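August – glaze notebook, cone 6 tests

Gallardo clear, second batch. Mixed 2,194 g dry, sieved twice through 80 mesh, left overnight, sieved again. Specific gravity 1.44 at 9:30 a.m., a bit thin for dipping. Poured off 249 ml from the top after it settled and got 1.48. Kept the water in a lidded jar, marked.

Test tiles: the brown stoneware and the white body, both bisqued to cone 04. Dip three seconds, second dip on the upper third. The white body takes it evenly. On the brown body the double layer shows pinholes near the rim, same as Brenda's tiles from July. She thinks it is the bisque and wants a slower climb between 1300 and 1600 F. I think the glaze is going on too thick there. We will run both before changing the recipe.
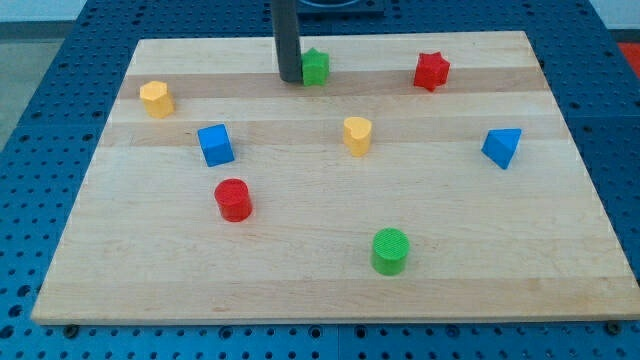

Ulises Gaete

Kiln log: Jumik, middle shelf, witness cones at top and bottom. Bottom cone 6 at five o'clock, top cone 6 barely moved. That is the same spread as the last firing. Lower element checked with the meter, reading normal. Next load gets a half shelf on the bottom and nothing tall up top.

Crazing: white body tiles went from freezer to boiling water, 2 cycles. Fine lines on the single dip, none on the double so far. Will look again in a week with ink. If the lines spread, move silica up by three percent and leave the frit alone.

Rocío has 330 g of the old batch in the gray bucket. Do not top it up from the new one – the gravity is different and she needs it for the repeat on her mugs.

To do: order cones, rewash the 80 mesh, relabel the iron tiles.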